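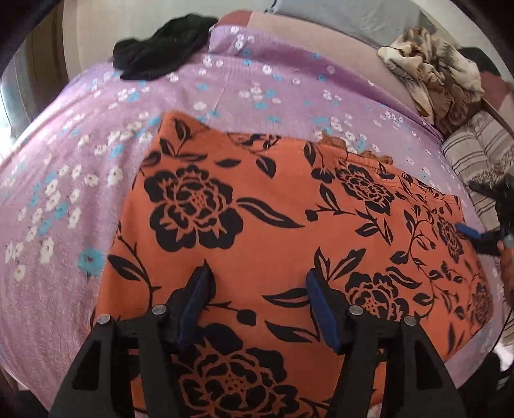 Orange floral fabric on our lilac guest room sheet.

Printed fabrics at home: your questions

Do I need to wash a printed piece before I use it the first time?
We would, yes. Cool water, a small scoop of soap, and please keep the strong colors away from the pale ones for the first couple of washes. Hanna Walczak learned this with a white pillowcase one July, and she still has the pillowcase.

What's the best place to fold something big?
A made bed, if you have one handy! Tables are usually too narrow, and the floor is hard on the knees. Lay the piece out, smooth it from the middle with flat hands, then bring the long sides together. A fold or two left in it will do no harm at all.

My sheets have gone fuzzy. Are they worn out?
Oh, not at all — those little pills come from rubbing, and plenty of soft sheets get them. Turn them inside out in the wash and skip the heavy towels in the same load.

Can I iron over a dark print?
Yes, on the back, with the iron on medium.

Do you take returns on cut fabric?
Sadly we can't, but write to Oliwia at Lemon before you order and she'll gladly mail you a swatch.

Last updated Mar 21, 2023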